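The Wrinkle-Free Promise 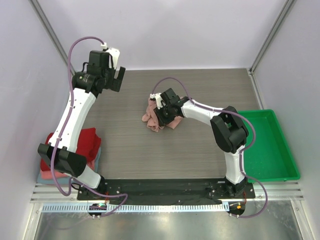
Every spring I get a pile of press mail about clothes that never need ironing, and this March the pile was taller than usual. The loudest voice belonged to Skaltel, whose new shirt fabric is supposed to come out of a suitcase looking the way it went in. I have owned four shirts that made this claim. All four now look like that pink cloth on the tabletop, bunched up in folds that go every which way, and the only difference is that I paid extra for mine. So I asked for a sample, and I asked a few people who handle fabric for a living what they thought before I put it on.

Lorna Policarpio has altered clothes for most of her working life and was not impressed by the label. "No-iron" on a tag, she told me, can mean a resin finish, a polyester blend, or a hopeful marketing department. The finish tends to wear away with washing. The blend holds its shape better but gets warm under a jacket. She turned the Skaltel sleeve inside out, looked at the seam for a while and said the stitching was puckered. A smooth panel doesn't help much if the thread pulls it tight along the edge.

Then there's the care card, which in my case had 7 separate instructions. Wash cool. Take out at once. Shake. Hang on a wide hanger. Button the top two buttons. Do not fold while warm. And, at the very bottom in smaller type, "touch up with a warm iron if desired." I desired it. After one wash and a night on the hanger the collar was curling and there was a crease down the back that I couldn't have put there on purpose.

Villads Frandsen, who buys shirts for a small hotel chain and has to keep the front desk looking decent, says he gave up on the whole category. He tried Bistora first and then Mulligan. The staff ironed both. These days he orders plain cotton at a lower price and spends the difference on a good steamer. He thinks the shirts last longer too, though he admits he hasn't kept records, and I would want to see some before I repeated it as fact.

The Skaltel shirt costs $88. I asked the company how many washes the finish is good for and was sent a brochure about travel. I asked again and got the same brochure.

I'll keep wearing it, mostly under a sweater. If you own one that still looks flat after a year of regular washing, write in and tell me how you do it, and please include a note on whether you use a dryer.

We use cookies to remember your newsletter preferences. Accept all | Manage settings
You are receiving this because you signed up for our mailing list. Unsubscribe at any time.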